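カテゴリ:くらし・おもちゃ収納　タグ:ままごと、片付け、布おもちゃ

五月の連休が終わって、ようやくままごと道具を整理した。前から気になっていたのだが、箱を開けると細かい食べ物が底にたまっていて、遊ぶたびに全部ひっくり返すことになる。夕方に床へ散らばったものを拾うのがだんだん面倒になってきた。

まず全部出して数えた。食べ物と食器を合わせて84個。思っていたより多い。このうち壊れたものと、もう使っていないものを11個よけた。木の包丁は柄が割れていたので処分。コップは同じものが続いて出てきたので、半分を実家に置くことにした。

入れ物は、Caladoという雑貨店で買った浅い引き出しケースにした。幅が90センチ近くある棚にちょうど並ぶ。最初はふた付きの深い箱を考えていたが、店で開け閉めしてみたら固くて、うちの子には無理そうだった。引き出しは4段で、上から食器、野菜と果物、パンやお菓子、その他。ラベルは字ではなく絵にした。私の絵なので、なすとさつまいもの区別がつかない。色を塗ったら少しましになった。

布のおもちゃは洗えるものだけ洗った。ネットに入れて手洗いモード、脱水は短め。タオルにはさんで形を整えてから、風通しのいいところに半日置く。中綿が片寄ったものは、乾く前に指でほぐすとだいたい戻る。プラスチックのほうは薄めた食器用洗剤で洗って、布巾で拭いて終わり。シールの貼ってあるものは濡らさず、固く絞った布で拭くだけにした。前にシールをふやかしてだめにしたことがある。

分けるときに困ったのは調味料だった。野菜でもお菓子でもないし、食器でもない。結局「その他」に入れたが、布でできたようなケチャップは見た目より場所をとる。寝かせて入れると引き出しの場所をかなり使うので、まだ置き方を考えている。立てれば入るが、今度は引き出しが閉まらない。

片付ける前に、白いテーブルの上にもいろいろ広げてみた。くすんだ藤色っぽい大きな丸皿にケチャップを斜めにのせると、やはり大きい。
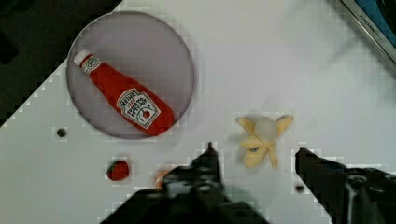

丸皿とハインツのトマトケチャップ。

この皿は平たいので、しまうときは食器の段のいちばん下に敷いて、上に小さいものをのせることにした。ケチャップの赤は目立つから、どの段に入れても探すのには困らないと思う。

引き出しにしてから数日たった。絵のラベルは一応見ているらしく、野菜の段には野菜が戻っている。パンの段にはなぜかスプーンがよく入っている。調味料の置き場所は、棚の横に小さいかごを掛ける案が今のところ有力。次にCaladoに行ったときに寸法を見てくる。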